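The bag I can't seem to replace

I've owned a lot of bags. There was the enormous canvas thing I carried through my twenties (it ate two phones and an entire umbrella), and the smart leather one my sister talked me into, lovely to look at and hopeless for anything bigger than a purse. There was a rucksack too, but I always felt as if I was about to catch a school bus. And then there's the plain black fabric shoulder bag that I keep going back to, whatever else is hanging on the hook.

I started thinking about it in August, when Sumeya Gashaw and I spent an afternoon talking bags over far too much tea. Sumeya mends them from a unit in Adholm, mostly straps and linings, and she has strong views! Her first was that hardly anyone empties theirs. I said I did mine all the time. She asked when. I changed the subject.

So I went home and had a proper go at it. Out came receipts, a tube of hand cream with the lid missing, a comb I'd blamed my husband for losing, and enough biscuit crumbs to interest a pigeon. Sumeya's advice is to clear a table first, a big one, and lay the bag down flat so you can get at the opening and the strap without everything sliding into the bottom corner again.

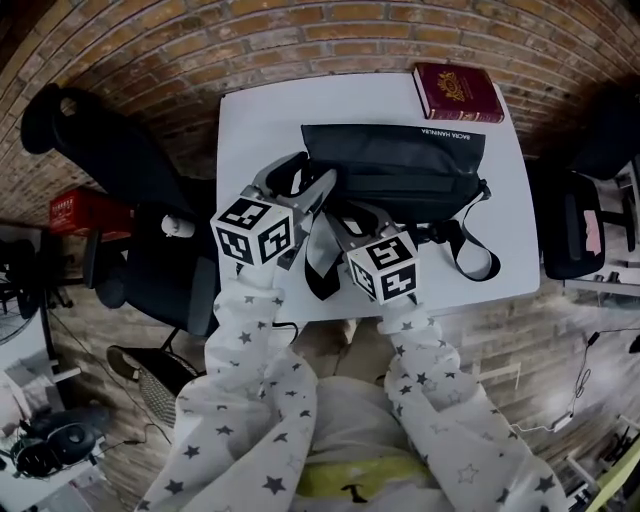 A black shoulder bag with its strap looped out across a white table, and a dark red hardback over by the brick wall.

The strap is what she looks at before anything else. People fuss over zips and pockets, she told me, but it's the strap that carries your shopping home, and it's usually the stitching by the buckle that gives up first. Run your thumb along both sides. If the threads feel fluffy, get it seen to now, while it's still a small job. Mine felt very fluffy indeed. I'd been hoisting it about with a laptop in it for months, poor thing.

Then there's the question of what goes back in. I'm a reader, so there has to be room for a hardback, and I won't be told otherwise. My friend Mebrat Seyoum swears by her phone for books and carries a bag the size of a sandwich. Good for her! I like a proper cover, and I like something to hide behind on the train.

For cleaning, Sumeya turns the lining out, brushes the seams with an old toothbrush and sponges the fabric with cool water and a drop of washing-up liquid. Don't put it near a radiator afterwards. I hung mine over the bath and it was ready by breakfast, smelling faintly of lemons, and I filled it straight back up again.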